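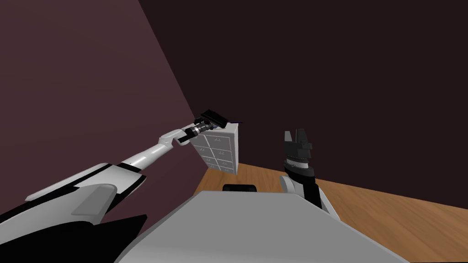

Trokon simulation practice rules, second progress report
Prepared for the Gillorley fund by Sioned Cadwaladr

Work since January has gone into the written rules for two-arm tasks in simulation. The draft now covers scene setup, contact limits, and record keeping. The chapter on sharing results with outside labs has not been started.

The drawer cabinet task is our main test case. We ran it 200 times under the draft rules and logged every contact between an arm and the furniture. Reviewers at Hosoda read the logs separately from us and disagreed with our labels in 4 runs. All of these involved a gripper close to the cabinet top, where the draft did not say what counts as contact. Section 3 now has a definition, and the runs have been relabeled.

We also added a rule for the arm that is not working on the furniture. Its position must be recorded for the full run, including any time it stays still.

Mineck has asked for a shorter checklist that operators can fill in at the start of a run. A first version takes over 60 seconds to complete, and they want it cut down. We expect to send them a revised one with the next draft.

Spending is within budget. No change to the schedule is requested.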